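In Praise of the Glass You Did Not Ask For
Teófilo Villca
8 September 2026

When I came to live in this country, the first thing that surprised me was a glass of water. I sat down in a small restaurant near the bus station in Dirdale, I had not yet opened the menu, and a young man put a glass of water in front of me. I told him that I had not ordered it. He said, "It's just water," and went away. I did not touch it until the end of the meal. I was sure that I would find it on the bill.

It was not on the bill. I have lived here for 13 years, and I still look for it there.

In the town where I grew up, water in a restaurant is a thing you buy. You ask for it, the waiter asks you with gas or without gas, and he brings a bottle and opens it at the table. My father considered this correct. A bottle that is opened in front of you is an honest bottle, he said, and he watched the hand of the waiter every time. The water from the tap was for washing, for soup and for the dog. So I do not write as a person who always had free water and believes that the whole world must have it. I write as a convert, and it is known that converts speak too much.

My subject is a small change that I see in the places where I eat. The glass that comes without asking is disappearing. In some places it comes only if you ask. In other places you ask, and the answer is a question: "Still or sparkling?" Both of these have a price. One must then say the word "tap," and there are many people, I am one of them, who find this word hard to say in front of guests. It sounds like a confession that one has no money. I have paid for water that I did not want because my wife's uncle was at the table.

Last March a café on my street, the Guvano, put a card next to the register. The card said that a cup of water costs 30 cents for persons who do not buy something else. I know the owner a little, and I think she is a fair woman. I asked her about the card. She told me that the cups must be washed, that the ice machine breaks down, that the filter must be changed and that people come in from the park, drink, use the bathroom and leave. All of this is true. I could not answer any of her points one by one. I still thought the card was a mistake, and it took me some weeks to understand why I thought so.

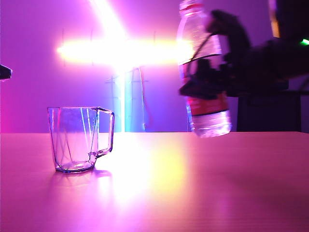
Should a restaurant be allowed to charge for tap water?
I would allow it, because it is their glass and their work, but I would like them to be ashamed when they do it.

The law is a heavy tool for a light matter. If we make a rule that every business must give water, then somebody must write what is a business, what is a glass, how many glasses, and if the man who sells corn from a cart is included. I have worked in an office where such rules are written and I know how they end. A custom does this job better. It bends for the man with the cart, and it does not bend for the restaurant with cloth napkins.

But a custom has a weakness that a law does not have. It can be finished without any vote. One place stops, then the place next to it looks and says, if they do not do it, why must I? Each of them has a good reason. After some years a young person comes to work there who never saw the old way, and when a guest asks for water this young person is surprised, as I was surprised in Dirdale, only in the opposite direction.

The owners speak about cost, so I should speak about cost also. The water itself is nearly nothing. A friend who kept the accounts for the Betancur, a lunch place that is now closed, let me look at one month of his bills. They had paid 388 dollars for paper goods, including all the napkins and the bags for food to go, and he could not tell me which part was for water cups. He had never thought of separating it. I do not say that one lunch place proves something for all the others. I only say that when he looked for where the money went, the water was not a place where he looked.

There is also the argument of waste, and this one I take more seriously. A full glass is put before a person who is not thirsty, and afterwards it goes down the sink, and the glass is washed with more water than it had inside. In a dry summer this troubles me. I accept the solution that many places have found, which is to ask first. "Would you like some water?" is a perfectly good sentence. It gives the same welcome and it wastes nothing. My complaint is with the question that comes with two prices hidden inside it.

I should say something about bottled water, because readers may think that I am its enemy. I am not. When I travel I buy Jikska, which is sold at every gas station on the road north, and I drink it with pleasure. In places where the pipes are old a bottle is the sensible choice, and I do not laugh at people who carry one everywhere. My father's suspicion of the tap was not foolish in my father's town. What I do not like is that the bottle is used to make the glass look poor. They are two different things. One is a product, and I can compare its price with another product. The other is a greeting.

I use this word with care – my English is a learned English and I check my words. A greeting is something that you give before you know who the person is. The young man in Dirdale did not know if I would order the soup or the steak, or if I would leave a tip. (I left a bad one. I did not understand tips yet.) He put down the glass before any of that was decided. If he had waited to see what I would order, it would have been a service, and I would have forgotten it.

The owner of the Guvano took away her card at the beginning of the summer. I would like to write that I persuaded her, but she says that it was always falling behind the register and she became tired of picking it up. There is now a jug on the side table, with cups next to it, and one takes what one wants. I went in yesterday, took a cup of water, and then bought a coffee that I did not need, as I always do.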